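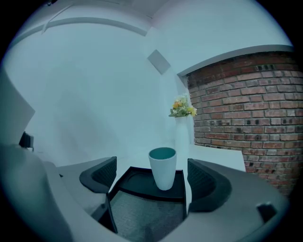 Carnegie Street gets its coffee counter back

2022-07-14

Good news for anyone who has been walking the long way around to the gas station every morning: the little coffee counter inside the Pravville library annex is open again! I went by as soon as the doors were unlocked and there was already a line, which tells you how much people missed it.

The counter closed in December when the old sink gave out, and then the plumbing job dragged on (and on). The new setup is simpler. You pick up a white cup and a black tray, fill the cup yourself, and carry everything to a table. When you're done, the tray goes back on the rack by the door. Please do bring it back. The old trays had a way of wandering upstairs to the reading room and staying there for weeks.

Coffee is $2 and tea is the same. A slice of whatever has been baked is $3, and on my visit that meant lemon loaf, a bit dry at the ends but very good in the middle. The beans come from Illus, the roaster out on Culorcombe Road, and I thought the dark roast was a lot better than what we used to get. My neighbor disagrees and says it's too bitter, so try it and make up your own mind.

Seating is tighter than before. The annex can hold up to 16 people at the tables, and the window spots go fast. There's still no milk steamer, and I was told not to expect one this year. Oat milk is in the fridge, on the bottom shelf behind the regular.

If you own a mug you like better, go ahead and use it, the price doesn't change. Payment is cash or card now, so you can stop digging for quarters in the car.

The counter keeps the same hours as the annex, except that the coffee gets put away half an hour before closing. Parking is in the side lot, and the Carnegie Street entrance is the one with the ramp.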